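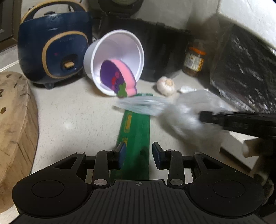

How to format a story collection for the Balska Prize

Set the full manuscript in one file, double-spaced, in a 12-point serif font. Start each story on a new page, with the title in plain capitals a third of the way down. The shortest story accepted is 1,525 words. Leave out epigraphs longer than 4 lines.

Number the pages straight through. Do not restart at each story.
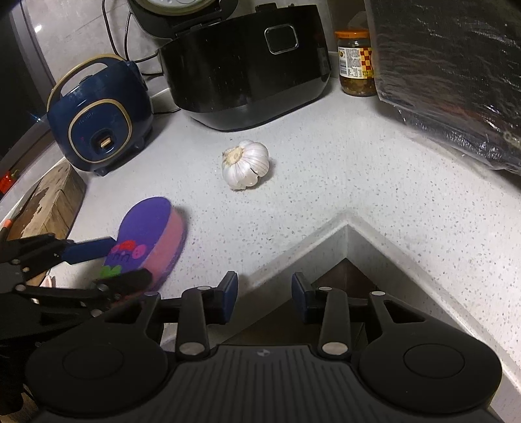 Place the contents page after the title page and check its numbers last, once all edits are in. List any story already published, with the magazine and year, on a separate sheet. Your name goes on that sheet only.

Save as PDF and upload through the Draltham Press form by 7th July. Files over 114 pages are returned unread.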